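Rekside Bowl Share: Your Questions

How does the bowl share work?

You borrow bowls from our shelves, you use them at home for as long as you like, and you bring them back when you're ready for a change. No fee, no deposit, no sign-up sheet that goes on for three pages. Just write your name and what you took in the green notebook by the door. We started with one shelf in January and now there are 98 people in the notebook, which makes us so happy!

Do I have to bring a bowl in to take one out?

Nope. Lots of people do swap (it keeps the shelves interesting!) but you're welcome to come empty-handed.

How many can I take at once?

Up to 6. If you're feeding a crowd and need more, send Su-bin Heo a note a few days ahead and she'll set a stack aside for you. She loves a big dinner and will probably ask what you're making.

What kinds of bowls do you have?

All kinds! Cereal bowls, soup bowls, big wide ones for noodles or salad, tiny ones for dipping sauce, and a few giants that only come out for potlucks. Colors are all over the place. White goes out the most, and the pale greens are a close second. We also have a handful of Trorolura bowls from the pottery studio of that name, with the speckled rims. Those go fast, so if you see one, grab it.

Why are the bowls kept in wooden compartments and not stacked on open shelves?

We tried open shelves. People pulled from the bottom of the stack, and you can guess the rest. Mawuli Akpalu built the compartments over a long weekend, and they've been wonderful. Each one holds a few bowls at most, so you can get at what you want without unloading everything. We line them with cloth so the feet of the bowls don't scrape the wood.

Is it okay for bowls to lean on each other?

A little overlap is fine. A big bowl can rest partly over a smaller one as long as both are steady and you can lift the top one straight out. What we'd like to avoid is rim against rim with weight on it, which is how most of our chips have happened. If a compartment feels tight, use the next one over.

What's the best way to pick up a large bowl?

Take it by the rim on the near side, tilt it toward you, then get your other hand underneath before you lift. Go slowly past the neighbors! Glazed bowls are slicker than they look, especially if you've just put on hand lotion (ask me how I know).

Can I put them in the dishwasher?

Most of them, yes. Turn the bowl over and look for a dot of red nail polish on the foot. A dot means hand wash only. The Trorolura bowls all have dots. If you can't find one, top rack and a normal cycle will do nicely.

And the microwave?

Same rule: no dot, go ahead. Skip it for anything with a metallic band around the edge.

There are gray marks inside my bowl. Did I ruin it?

Almost certainly not! Those are usually left behind by spoons and forks rubbing on the glaze. Make a paste of baking soda and water, rub gently with a soft cloth, rinse, done. It's very satisfying and I recommend it as a rainy afternoon activity. Fine circular ridges around the base are a different thing altogether. Plenty of bowls have them from the way they were shaped, and they aren't damage.

I broke one. What do I owe you?

Nothing. Cross it off in the notebook and tell us if you'd like. Kalliopi Nedeljković collects the pieces for a mosaic she's making on the back step, so wrap them in newspaper and drop them in the bucket marked PIECES.

What about a small chip?

Bring it back and put it on the windowsill, not in a compartment. A chipped rim can cut a lip. Some become plant saucers and the rest go to Kalliopi.

Can I donate bowls?

Yes please! Clean, no cracks, and nothing you'd be heartbroken to see go home with somebody else. We can't take plastic right now. If you have more than one box, check with Woo-jin Geum first, because storage is in his garage and he would still like to park in it.

Do you lend plates too?

Not yet, but we talk about it constantly. Ro-un Geum has her eye on a cabinet that would be perfect for them. Mugs are handled by our friends at Achari, two doors down, and their collection is a delight.

When can I come by?

Mornings from 9 until noon, and again from 4 to 6. Ring twice if the door's shut.

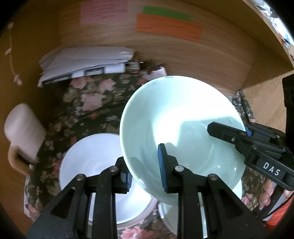
Mint green and white bowls in one of the cloth-lined compartments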